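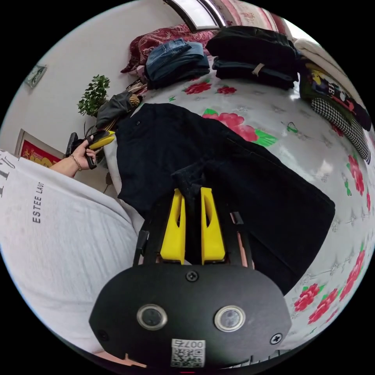
How much weight can one drawer of the Grasero chest hold?
Each drawer is rated for 40 pounds, spread evenly over the drawer bottom. The rating applies with the drawer closed or fully open.

Duteck Grasero Four-Drawer Clothes Chest

The Grasero is a low clothes chest for folded garments. It is built by Duteck and sold through Sotiropoulos, both online and at the Trollcombe showroom. The chest ships flat and is assembled with a screwdriver and the hex key in the hardware bag. No glue is needed, and the chest can be taken apart again for moving.

Capacity

Usable volume is 2,233 cubic inches per drawer, measured inside the drawer box with the drawer able to close freely. The figure does not include the gap above the drawer sides. All four drawers are the same size and can be swapped between positions.

The inside depth, front to back, is 19 inches. This suits pants folded in half lengthwise and then in thirds, and most shirts folded flat or filed on edge. Heavy sweaters are best stored flat in the lower drawers — this keeps the center of gravity down and puts less strain on the upper slides.

Construction

The case is birch plywood with solid birch edging. Drawer fronts are solid birch. Drawer boxes are joined with dowels and screws, and the bottoms sit in a groove on all four sides, so they cannot drop out at the back. The back panel is screwed on and must be fitted before the chest is loaded. Without it the case will rack and the drawers will bind.

The outside has a clear satin finish. The inside of the drawers is left bare. Raw wood has a faint smell when new, which fades if the drawers are left open for a few days. Dark fabrics may pick up fine dust from the bare wood during this time; wipe the drawers out with a dry cloth before first use.

Slides

The drawers run on steel ball-bearing slides with full extension. The slides have a soft stop on closing but no lock. To remove a drawer, pull it fully open, press the release lever on each side, and lift it out. The levers work in opposite directions: left up, right down. 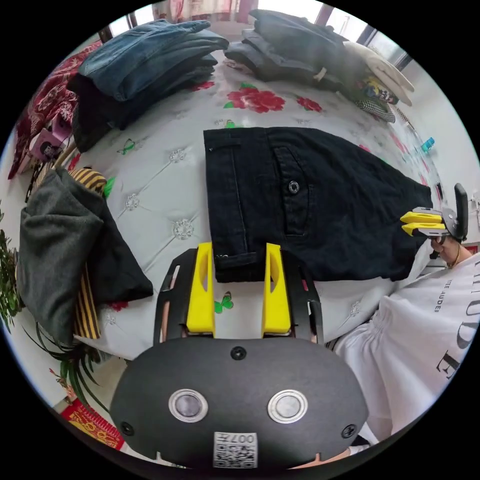

Belts and garments with metal hardware should go in with the hardware facing up, or on top of the stack. Buckles and clasps will mark bare birch over time. A cut-to-fit cotton liner is sold separately and covers one drawer bottom.

Wall anchoring

The chest must be fixed to the wall. A steel bracket and strap are included. Screws for the wall are not, as the correct type depends on the wall material. Fit the bracket before loading any drawer. Open one drawer at a time.

Placement and care

Leave a small gap between the chest and any radiator or heating vent. Solid drawer fronts will move slightly with changes in humidity, and a front that rubs in summer will usually clear by itself in the fall. If it does not, loosen the two screws inside the drawer box, shift the front, and tighten again.

Clean with a damp cloth and dry right away. Do not use wax or oil polish on the slides. A small amount of dry silicone spray is enough if they become noisy.

Parts and spares

Slides, release levers, feet and knobs are stocked as single parts. Drawer fronts are made to order. The pattern of the knob changed in May; the screw spacing did not, and old and new knobs fit the same holes. Give the batch code when ordering a front — it is stamped on the inside of the back rail, behind the top drawer.

In the carton
Case panels, back panel, four drawers (flat), slides, knobs, adjustable feet, hardware bag, wall bracket and strap, assembly sheet.

Sold separately
Cotton drawer liner
Drawer divider, birch, adjustable
Replacement slide pair

Delivery from Trollcombe is to the door only. Collection can be arranged at checkout.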